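Fairclough Supply: Plastic Flasks, Trays and Baskets FAQ

Questions we get most, in no real order. If yours isnt on the list, write to the Graltstead desk.

Do the flasks come with a cap?
Yes, unless the listing says "open neck". Caps ship in a separate bag inside the same box. Check the bag before you write in please.

My flask looks cloudy. Is it dirty?
Probably not. The plastic is translucent, never glass-clear, and new ones have a milky look straight out of the bag. Rinse once with plain water, let it dry neck down. Still cloudy? Normal. Cloudy only in one patch, or chalky to the touch, that's more likely hard water. White vinegar, leave it 30 minutes, rinse.

And the little specks inside?
Could be dust, could be residue, could be in the plastic. Run a soft brush around the lower part where it widens. If they move, wash it. If they don't, and they were there on day one, send us a photo with the order number and we'll look.

Can I heat one?
No flame, no hotplate, ever. Warm tap water is fine. For anything hotter buy glass, we don't sell it but the Okitz catalog does.

How should I set up a station for a class or a shared room?
One tray, one basket, per table. Basket at the back, tray in front of it, flask in the tray. People reach over the tray to get to the basket, so keep the tall stuff toward the middle, not by the handles. Spare parts and anything drying go in the basket. Small things you're using right now go in the tray. Wipe the tabletop first or the tray slides on grit. 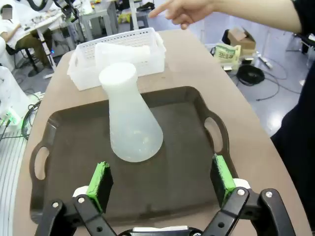 Photo: Fairclough Supply / Graltstead workroom

The dark brown tray is the one most people ask for. Sloped walls, an oval handle hole at each side. Floor of it scuffs with use and the smudges show up on the dark color. Doesn't hurt anything. The white basket is sold on its own, see further down.

Can I carry the tray with a full flask in it?
You can, we wouldn't. Flasks are top heavy-ish once the neck gets knocked and they tip toward whichever hand is lower. Move the flask, then the tray. If you must do both, half full at most and cap on.

Does the tray hold spills?
Small ones. The handle holes go right through, so anything that reaches them ends up on the table. Mop up before you lift. For a real spill tray you want the Lollness deep model, no handles.

How do I get scuffs off the tray?
Mostly you don't. Dish soap and a sponge gets the lighter smudges. Actual scratches stay. No steel wool, it makes a dull patch that looks worse than what you started with.

Is the basket OK for drying?
Yes, that's what the holes are for. Put a towel under it. Lay tube-shaped pieces on their side, openings facing down a little if you can. Dont stack wet things more than one layer or the bottom ones sit in drips all night.

Will small parts fall through?
Very small ones will, yes. Stoppers and washers go in a cup inside the basket.

Which flask size fits the tray?
Anything we sell up to the 300 ml stands fine with room left over. Bigger ones fit too but then it's only the flask, not much else.

Dishwasher?
Flasks: top rack, no heated dry. Baskets: yes. Trays: hand wash, they can warp.

What can I store in the flasks long term?
Water, dry goods, craft stuff like colored sand. No solvents. No food if it's ever held anything that isn't food. Label it, on the body and not on the cap, caps get swapped.

How many per carton?
8 flasks to a carton. Trays and baskets are sold singly, no minimum. Schools buying for a whole building should ask for the bulk sheet, it has been updated since June.

Are you out of the brown trays?
We had 3000 come in and they're going out in order of request. If the page says backordered, your still in line. No need to reorder.

Can I return a used tray?
Unused only. Cracked on arrival is different, we replace those. Keep the box until it's sorted.

Do you sell replacement caps?
Yes, same page as the flasks, scroll to the bottom. Measure the neck across the outside before you order, the older Lollness necks are a bit narrower and our caps wont seat on them.

Contact: Graltstead desk, Fairclough Supply | © Fairclough Supply, all rights reserved | Back to top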